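Last updated January 2, 2020

These are the questions tenants at Skovwood ask most often about the kitchens, the shared spaces and day-to-day living in the building. If yours isn't covered, write to the office or leave a note in the box by the mailroom door. Folasade Okoro reads the notes every morning.

## Kitchen and appliances

### Which appliances come with my apartment?

Every unit has a refrigerator, a range and a range hood. Units on the courtyard side also have a dishwasher. Microwaves are not provided. The appliances belong to the building and have to stay in the apartment when you move out, even if you would like to replace them with your own.

### Can I bring my own refrigerator?

You can bring a second one if it fits without blocking a door, a window or a radiator. You can't swap out ours, and we don't have storage for it. A small freezer in the hall closet is fine as long as the closet door stays open a few inches for air.

### What temperature should the refrigerator be set to?

Set the fresh food section to 37°F and the freezer to 0°F. After you change a setting, wait a full day before you change it again. If you have just put in a large load of groceries, the temperature will climb for a while and then settle.

If food is spoiling early, look first at whether anything is pushed up against the vents inside. A bag of salad against a vent will freeze, and everything on the other side of the shelf will stay too warm.

### The door doesn't close by itself. Is it broken?

Probably not. Most of the doors need a light push for the last inch or two. Check that no drawer is sticking out and that nothing tall is standing in the door shelves. Then wipe the rubber seal with warm water and a little dish soap, dry it, and try again.

If the seal is torn or has gone stiff, send us a repair request. Seals are replaced at no charge. Please don't glue or tape them – the glue is hard to get off and we usually end up replacing the whole strip.

### How do I clean the outside of the door?

Use a soft cloth, warm water and dish soap. Wipe around the control panel with a cloth that is damp, never dripping, and don't spray anything straight onto it. Scouring pads and powder cleaners leave marks that can't be taken out, and we do charge for those at move-out.
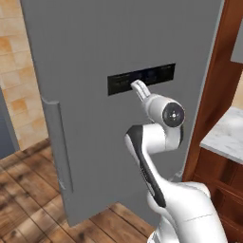

### Which way does the door swing, and can it be changed?

It depends on the model in your unit. Some doors can be rehung on the other side and some can't. Send us the model number, which is on a sticker inside the fresh food section, and we will tell you. If it can be done, we do the work ourselves and it takes under an hour. Have the door shelves emptied before we come.

### What should I do with the refrigerator when I go away?

For a trip of up to a month, leave it running and throw out anything that will go bad. For longer than that, empty it, switch it off, dry the inside and prop both doors open with a rolled towel. Tell the office if you do this so that we don't mistake it for a breakdown.

## Repairs

### How do I ask for a repair?

Fill in the form on the Troketti page, or use a paper form from the mailroom. Give your unit number, the room, and what is happening. "Fridge not working" doesn't tell us much. "Freezer is cold but the top part is warm" lets us bring the right part the first time.

### How long will it take?

No heat, no water, a gas smell or a leak is handled the same day. A refrigerator that has stopped cooling is handled by the end of the next working day. Everything else is done in the order it came in, and most of it is finished within two weeks.

If you smell gas, leave the apartment first and call the gas company from outside. Call us after that.

### Do I have to be home?

No. Check the box on the form that says we may enter without you, and we will leave a card on the counter saying who was there and what was done. If you have a pet, tell us on the form where it will be.

### Who does the work?

Nayeli Figueroa handles appliances and electrical work. Plumbing goes to Jaramillo, an outside company, and their people will call you to set a time. You don't pay them anything. If they ask for a payment at the door, call the office.

## Laundry

### Where is the laundry room?

There are two, both in the basement. One is next to unit 2 and the other is under the rear stairs. The rear one has the large washer for blankets and rugs.

### What are the hours?

From 7 a.m. to 10 p.m. A load started at 9:30 won't be done in time, and the door locks itself at 10. You can get out but you can't get back in.

### A machine kept my money. What now?

Write down the number on the machine and the amount, and bring it to the office. We refund in cash. There is no need to call the number on the machine.

## Trash and recycling

### Where does everything go?

Household trash goes down the chute in a tied bag. Glass, cans and paper go in the bins in the side yard. Cardboard has to be flattened. Boxes in the chute are the usual cause of a blocked chute, and it was closed for almost all of one week in December for that reason.

### What about furniture and old electronics?

Ask the office for a pickup slot. Numilitz collects large items from the loading area and takes up to two per household at a time. Don't leave anything there without a slot, as the fire exit opens onto the same space.

## Keys, storage and moving

### I'm locked out. Who do I call?

During office hours, come to the office with an ID. At other times call the night number on the back of your key tag. The first lockout is free, and each one after that in the same year is added to your next rent bill.

### Are there storage lockers?

Yes, but they are all taken at the moment. Ask Saskia Ashby to put you on the list. Lockers 161 and 162 are kept for strollers and wheelchairs and aren't rented out. Locker 77 holds the building's hand truck and moving blankets, which any tenant may borrow for a day.

### Can I reserve the elevator for moving?

Yes – give us three days' notice. Reservations are for the morning or the afternoon. We hang pads on the walls beforehand, so please don't take them down when you're done.

### What do I need to do in the kitchen before I move out?

Empty and wipe out the refrigerator, and leave it running. Clean the oven racks and the filter in the range hood. Leave the manuals in the top drawer. Magdolna Tóth does the walk-through with you and will go over anything that needs another pass before you hand in your keys.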